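Talks > Student Projects > Speaker Notes

Filed under: Clubs & Competitions, Robotics

Sunday, June 5, 2022 – by Vira Tkachenko

What the Gripper Taught the Robotics Club (notes for the 20-minute slot)

Wait for the door to close. Say hello. Do not start with the joke about the parking lot, it died in rehearsal.

Opening. My name is Vira, I coach the robotics club at Killach, and I am here to talk about one pair of fingers. Other teams at this meetup have brought arms, wheels and, in one case I saw in the hallway, a fog machine. We spent most of a school year opening and closing a gripper on a table. I think that was time well spent. You may leave here thinking otherwise, and the coffee is on your left as you go out.

Quick background, keep it under two minutes. The club entered the Stendesetti student challenge last November. The task sounds like nothing: pick up small household things, put them down where you were told, and have a program learn to do the same from your recordings. The students chose the hand-held route. You hold the gripper, you do the job yourself, and the camera on the tool records what the fingers are up to. Every recording of one pick is a demo. Teams with more money hand in more demos. We handed in 370.

(Pause. Somebody from a bigger school will laugh. Let them.)

Introduce the students now, because last time I forgot until the end and heard about it all the way home. Uliana Romaniuk built the fingers. Yurii Stelmakh wrote the training code. Chun-hung Hung ran the recording sessions and kept the log, which he named Drimness after the way he says it makes you feel. The program itself is called Kobzar. I was told there would be a vote on the name. There was no vote.

Section one: the part where we were confident.

The first batch was 117 demos and everyone was very pleased with it. Yurii trained on it over a weekend. On Monday Kobzar went to the right place, opened beautifully, and closed on air. Then it lifted the air and set the air down in the correct bin, with real care. It did this all afternoon. I have seen students hand in homework the same way.

We argued about why. Yurii blamed the fingers. Uliana blamed the code. I blamed the school's Wi-Fi, which had nothing to do with it, but I wanted to be part of the conversation. The answer was in Chun-hung's log, in the column for how each demo started. Almost all of them began with the fingers already halfway around the object. We were skipping the boring part, the approach with the jaws wide open, and the boring part was what the program needed to see.

So the new rule was that every demo starts open, over bare table, with a clear gap between the fingertips. Hold it there. Breathe. Then go. Teenagers do not love the "hold it there" part.
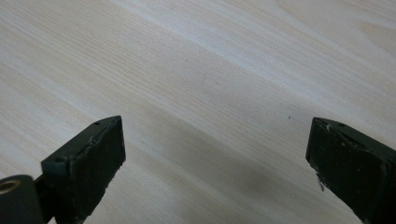 Section two: wear and tear. Uliana's original plan was to make fresh fingers whenever the old ones got scuffed. I asked her to hold off, mostly for budget reasons that I dressed up as science. Then she came back with a better argument than mine. If the fingers look new in half the recordings and beat up in the other half, you had better know which half is which. Drimness got another column. Chips, scratches, lint, all of it goes in. There is now an entry that reads only "fuzz again," and I am proud of it.

If the room is awake, ask who here writes down the condition of their hardware before each session. Expect very few hands. Do not look smug. If you look smug, move on quickly.

Section three: the table. We changed tables once, for a day, when the debate club took our room. Kobzar got noticeably worse on the new one and we lost an evening working out what had changed. Different surface, different light, same everything else. The students wanted to go back to the old table for good. I made them record on both, and I was not popular. Hnat Tkachuk, who teaches physics next door and judges everybody, told them I was right – I would like that on the record, as it has not happened again.

Results. Say them plainly. We retrained on the full set and Kobzar picked things up. Most things. It still has a grudge against the glue stick. At the challenge we got 3 clean runs, and came in 3 places from the bottom. (They will laugh here too. The students laughed first, so it is fine.)

What I would tell a new club:

Look at your recordings before you train on them. All of them if you can stand it, and in a group, with snacks. Our worst demos were found by a ninth grader who was only there for the pretzels.

Give the log to the student who gets annoyed by mess. Do not give it to the coach.

Let the builder and the coder swap jobs for a week. Uliana's code was slow and had comments. Yurii's fingers fell off. They have been much nicer to each other.

If there is time: the glue stick video. Check the sound is off first, there is language.

Questions. If asked about cost, point to Hnat. If asked whether we are entering again, the answer is yes, and Uliana has already started on the new fingers.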